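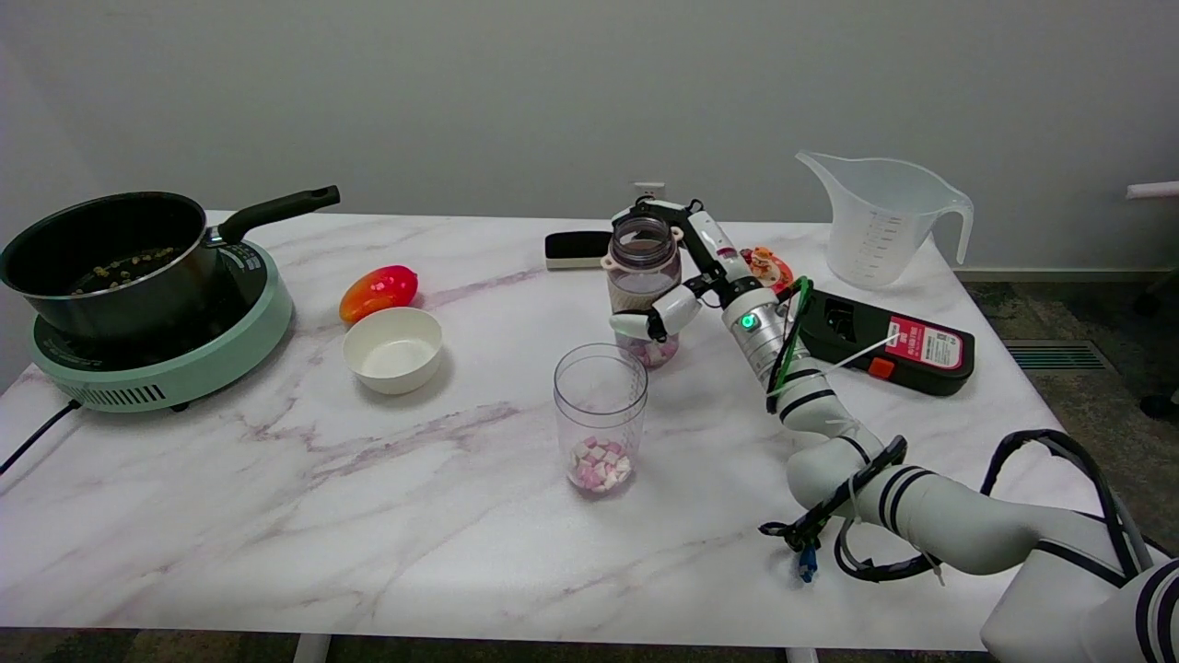

Saucepan on the green cooktop, red pepper and the small white bowl beside it.

Station notebook, pump and hose bench
February, started 7.10 pm

Drafting night for the Zider pump. Good one! I have been wanting to get the small portable onto the dam at the Bangash end of the training ground since before the break, and tonight the level was finally low enough to make it interesting. Low dam means more lift, and more lift is where this pump has been letting us down.

What we knew going in: at the last two drills it primed fine from the tank and was slow as a wet week from open water. Took the prime, lost it, took it again. Somebody wrote "bad seal??" on the tag and that was as far as it got. I do not like a tag with two question marks on it.

Setup
Zider portable on the flat concrete pad, two lengths of hard suction, strainer with the float tied on. One 15 meter delivery line, small branch. Engine oil checked, fuel topped up, foam inlet closed and capped. Pump casing drained and refilled before the first run so we all started from the same place.

Run 1
Exactly as it came off the truck. Primer on, gauge dropped nicely, then crept back up as soon as I let go of the lever. Water at the pump after 40 seconds, which is poor for that lift. Then it surged for a bit and dropped out when the branch was opened all the way.

Run 2
Same again, with the couplings done up with the suction wrenches instead of by hand. Better but still not right. Gauge held longer. So part of the trouble is us and hand-tight couplings, and part of it is something else.

Dry vacuum test
This is the one I should have started with. Blanking cap on the suction inlet, no hose at all, pull a vacuum, shut down, watch the needle. It sat there like it was painted on. Lovely! So the pump itself is sound, the gland is sound, the primer is sound, and the poor thing has been carrying a fault tag for a month over something that is not its doing.

Then added one length of suction with the cap on the far end. Held. Swapped for the other length. Fell straight away, you could nearly hear it. Brought the other length into the shed under the good light and worked along it by hand. The gasket in the female end is flattened on one side and has a bit of grit pressed into it, and the lug on that same coupling is slightly bent, so it never pulls down evenly no matter how hard you lean on the wrench. Marked it with yellow tape both ends and hung it on the repair hook. PLEASE do not put it back on the truck because it looks fine. It does look fine.

Run 3
Good length plus the spare from the trailer. Water in 15 seconds. Fifteen! Held prime with the branch shut, held it wide open, held it through a throttle change. I let everyone have a turn because it was such a pleasure to use after the last few goes. The two newest members each set it up from scratch with the rest of us standing back and keeping our mouths closed (mostly), and both got water first try.

Things worth keeping from the night
Strainer wants to be well under, more than you think. When the wind got up we had a little whirlpool forming over it and you could hear the pump note change before the gauge showed anything. Pushed the float further along the rope and it went away. I'd like everybody to hear that sound at least once, it's a better warning than the needle.

Keep the suction running uphill the whole way to the pump. We had a hump over the edge of the pad on run 2 and moved the pump back a step to get rid of it. Could be part of why run 3 was so good, to be fair. Should really repeat run 3 with the hump put back in and see. Next time.

Wrenches live in the left locker with the strainer, not the right locker with the branches. They were in the right locker. They are now in the left locker.

Flarnora foam kit
Only had a short go at this, the light was going. Pickup tube fitted, 6 percent setting, plain water in the drum for practice. It draws, but the non-return valve is sticky and needed a tap to get moving. Flushed it for a few minutes and it freed up. I think it got put away without a flush last season and something has dried in there. Strip it and clean it properly before we try it with real concentrate. I also want to know if it will still draw with a second delivery length on, because that is how we would really be using it along the creek track, and I suspect the back pressure will kill it.

Radio
Bivia handhelds on the fireground channel were clear from the dam to the road gate and scratchy from behind the pine row. Same patch as before. If you are pump operator and your branch is behind the pines, use hand signals or move five steps toward the fence. We practiced the signals on run 3 and only two of us got "shut down" and "more water" the right way around, so that goes on the list too.

Restock and repairs
Suction gaskets, 2 for the bad length and a few over for the drawer
Bent lug: see if it can be dressed with a file, otherwise new coupling
Rope for the float is fraying where it goes through the eye
Silicone grease, tube is finished
New tag for the Zider. Old one removed. New one says VACUUM OK, CHECK HOSE FIRST
Fuel can for the portable is under half

Engine run time written in the pump log. Suction rinsed and drained, left on the rack with the caps off to dry. Delivery line was muddy so it went in the wash trough, needs hanging.

9.35 pm
Home, and still pleased about it. Adding this before I forget: when we did the capped test with one length on, the needle dropped a hair in the first few seconds and then stopped. I put that down to the hose settling but would like it repeated on a cold pump, cap on, timed, two minutes by the clock. If it's steady I will stop worrying. Also try the test on the big pump while the caps are out, that has not had one since I started keeping this book.

Next drill: repeat run 3 with hump, foam kit with two lengths, hand signals for all. Bring the good flashlight.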